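## Section 5: Setting Up Your Compartment Box

Welcome to the part of the guide that most people skip, and that we would dearly love you not to skip! By now you should have your Kustavine sorting plan filled in (the one-page sheet from Section 4), a pile of small things that need a home, and a divided plastic box to put them in. If your sheet is still blank, go back and fill in at least the first two lines. You can always change your mind later, and most people do.

These instructions cover any hinged-lid box with fixed inner dividers. If yours has dividers that lift out, read the note at the end of this section first, then come back here.

### Before you begin

Choose a flat surface with good light, and clear a space a fair bit larger than the box itself. Remember that the lid swings all the way back on many of these boxes, so what looks like plenty of room with the lid shut can feel cramped once it is open. A pale surface helps a great deal. Small dark screws disappear on a dark table, and you will spend the evening patting around for them.

It helps to have on hand:

- a soft, dry cloth
- a shallow dish or saucer for loose pieces
- a pencil and your sorting plan
- small stick-on labels (the Cellex starter pack has a sheet of 79, more than enough for one box with plenty left over for mistakes)

### 5.1 Getting to know the box

Take a minute with the box closed before you put anything in it. Turn it around, look at it from the sides, and find where the lid meets the base. With a tinted box it can be surprisingly hard to tell the top from the bottom, particularly under a bright lamp, and plenty of folks have filled one beautifully only to find that they were working on it upside down.

1. Set the box flat on the table.
2. Find the latch or latches along the edge. Some boxes have one in the middle, and others have a pair set toward the corners.
3. Find the hang tab, if there is one. It is the thin, flat piece with a slot through it, made for hanging the box on a store peg.
4. Look for a maker's label and decide whether you want to keep it. A label on the wall of the box can stay put, as long as it doesn't hide what you need to see.

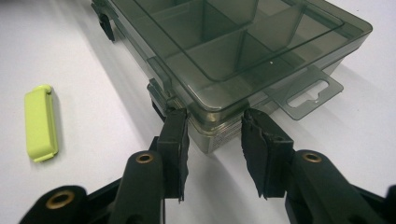 Once you know which way is up, it's worth deciding how the box will live from day to day. A box that will hang on a pegboard should be filled a little lighter than one that will sit in a drawer, and you should keep the heaviest pieces out of the row farthest from the tab. A box for the drawer can be filled however you like. Try it in the drawer now, while it is empty, and make sure you can get your fingers around it to lift it out again.

**Note:** Please don't trim the hang tab off with scissors. The cut leaves a sharp edge, and thin plastic can crack back toward the wall. If you really can't stand it, turn the box so the tab points toward the back of the drawer and forget about it.

### 5.2 Opening and wiping out

1. Hold the base steady with one hand.
2. Ease each latch outward with a thumb. If there are two, release both before lifting.
3. Raise the lid slowly and lay it back as far as it wants to go.
4. Wipe the compartments with the dry cloth. A corner of the cloth twisted to a point will get down into the narrow ones.
5. If you have washed the box, let it dry completely. Leave it open overnight if you possibly can.

**Caution:** Don't force the lid past its natural stopping point. The hinge is the first thing to go on any box of this kind, and it cannot be mended in a way that will satisfy you.

### 5.3 Filling the compartments

Now for the pleasant part. Pour yourself something warm, set it well away from the table, and work through your plan one line at a time. We suggest starting at a front corner and going along the row, as you would write a line of a letter. It keeps your place for you if the telephone rings.

1. Put the open box in front of you with the hinge at the back.
2. Tip one kind of item into your dish. Only one kind, please, however tempting it is to hurry.
3. Place the first piece in the corner compartment and see how it sits. It should lie below the top of the dividers with a little room to spare.
4. If it fits nicely, add the rest. If it has to be pushed, move it to a larger compartment or a deeper box.
5. Pencil a check mark next to that line on your plan.
6. Carry on to the next compartment.
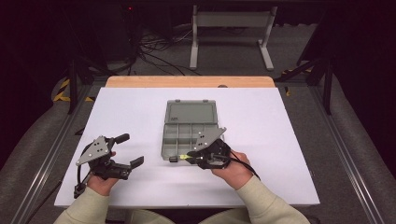
*Starting at the right front corner, with the lid laid back.*

You may find that one compartment isn't enough for the things you have most of. Use the neighboring compartment for the extras and mark both on your plan. Try not to heap. A heaped compartment looks perfectly fine until the lid comes down, and then the top few pieces slide over the wall into the next space and you have washers in with your beads.

Leave 5 compartments empty in a large box, if you have them to spare. We know this feels wasteful! They will be full by the end of the season, and you'll be glad you didn't have to shuffle everything along.

**Caution:** Small parts are a choking hazard. Work out of reach of young children and pets, and check the floor under your chair before you get up.

### 5.4 Labeling

1. Close the lid and turn the box so it faces the way you will normally see it.
2. Write each label before you peel it.
3. Stick the labels to the lid directly over the compartments they belong to.
4. Press each one down with a fingertip for a few seconds.

Short names are best. "Hooks, small" will still make sense to you next March, and "misc. from blue tin" will not. People with very large collections sometimes use numbers and keep a written list. One Skundine household we heard from runs all the way to 415, but for a single box, plain words are quicker.

### 5.5 Closing and checking

1. Look across the tops of the dividers at eye level. Anything that pokes up above them needs to be laid flat or moved.
2. Lower the lid. It should meet the base all the way around without any pressing.
3. Fasten the latches.
4. Hold the box level and give it one gentle tilt to each side. Listen for pieces skating across the top.
5. If you hear them, open up, put the wanderers back, and thin out whichever compartment they came from.

**Note:** A box carried around in a tote or a car will always get a bit more mixed than one that stays home. A sheet of thin craft foam, cut to fit inside the lid, will fill the gap and hold things down.

### If your dividers lift out

Slide all the dividers into place before you start 5.3, and push each one down until it touches the bottom. Loose dividers let flat pieces slip underneath. The taller Barasa trays have a ridge along the floor for the divider to sit against, so run a fingernail along it to make sure nothing is caught there.

Keep any leftover dividers in an envelope taped to the back of your sorting plan. Section 6 covers stacking several boxes together, and you will need those spare pieces for step 2.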